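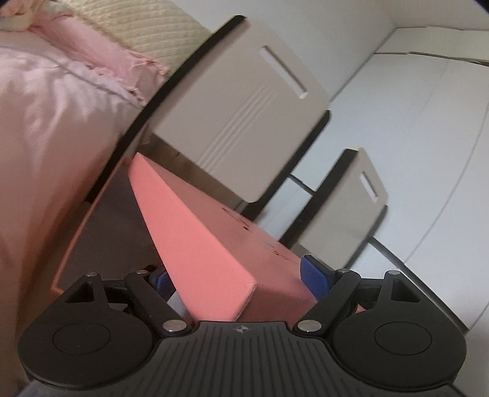

Dilani Kumarasinghe has been cutting foam in the same unit in Mornham for eight years, and most of what leaves it is smaller than people expect. She makes wedges, blocks and rolls for upholsterers, and keeps a box of rejects by the door. The coral-pink wedge is one she is fond of, with its squared end a little frayed and a scatter of small dark holes and marks down one sloping face. "I wouldn't sell that," she says. "But it's fine for propping something up while the glue goes off."

She started at Prantl, over in Todport, where the orders ran to 3000 pieces and the shapes hardly changed. Now an order might be for six. "Somebody rings up with a window seat that isn't square — they never are — and wants the ends filled in. I ask for a paper template. If they send measurements I ask again."

Wedges are awkward because the thin edge tears first. Dilani cuts them in pairs from one block, then leaves them overnight before trimming. Covering is done by Kekeli Addo, who comes in two mornings a week and prefers a cloth with some give in it.

What about the offcuts? "Bagged up. A pet shop on Prakergate takes some, and the rest I chop for cushion filling."

She would like a bigger bench by March, and a second extractor. "The bench first," she says. "I've already measured the door."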